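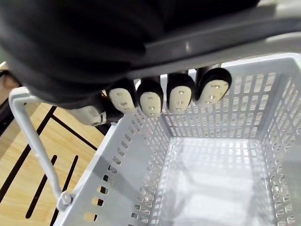

Forums Home Garage Kitchen Search Log in

Grocery picking robots: are we there yet?

drillbit_dan
My brother-in-law swears the store chains will have machines filling baskets by September. He got this from a Sterkow sales brochure. I ran a produce department for 9 years and I don't buy it. Holding a basket by the handle is the easy part. A kid can do that. Show me the same machine telling a soft tomato from a good one, at the speed of a guy with 40 other things to do.

plumgate
Nobody picks that carefully now, Dan. The last order I had delivered came with a cucumber you could have tied in a knot.

drillbit_dan
Then you had a bad picker. The good ones squeeze, turn it over, put it back. They also dig. The top layer in any bin is what everybody else has already handled.
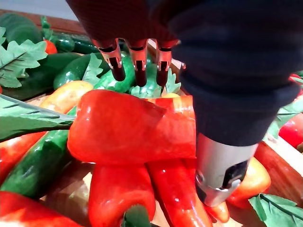

Digging is where I expect these things to fall apart. Peppers roll. Pull one from the middle and the ones above it come down, and now you have bruised stock that somebody has to pull and write off. Plastic peppers don't bruise, so a practice run with fake ones tells you very little about that.

Tsikata_S
I work on the fitting side for a company that sells store fixtures, so I see more of this than I would like. Fake vegetables are fine for what they teach. You want the same pepper shape a thousand times without it rotting. What they don't teach is weight and give. Dan is right there. He is wrong that handles are easy. A thin wire or plastic handle flops over, and then the hand has to find it again.

plumgate
So what would you trust one with today, Salamatu?

Tsikata_S
Cabbages.
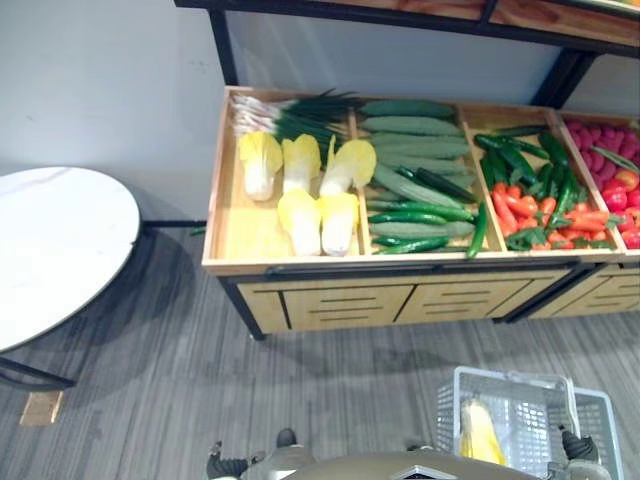 Big, light-colored, hard to crush, and they stay where you put them. Long chilies in a tangle I would leave to a person. You grab one and three come with it. Green onions, same story.

mower_ted
We had a Zollel floor scrubber at the warehouse. It was sold as hands-off. I spent 2 hours a week getting it out from under the racking. It cleaned well when it wasn't stuck, I'll give it that.

plumgate
A floor scrubber has no hands, Ted. Different animal.

mower_ted
Same salesman though.

drillbit_dan
What I want to see is a whole shopping list, start to finish, no helper.
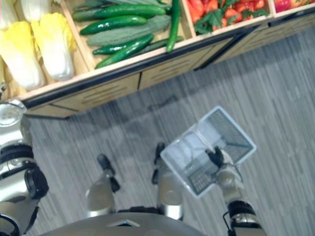
Eight or ten items, different bins, heavy stuff on the bottom, and the basket not swinging into people's knees. Then do it again on a Saturday with strollers in the aisle. Until then it's a very expensive basket stand.

Tsikata_S
I'd settle for one list in a quiet store. You're asking for more than most new hires manage in week one.

drillbit_dan
New hires get better by week two and I never had to charge one.

plumgate
You did have to feed them.

mower_ted
Does anyone know if the Leblanc carts fit a standard checkout lane? Not worth a new thread.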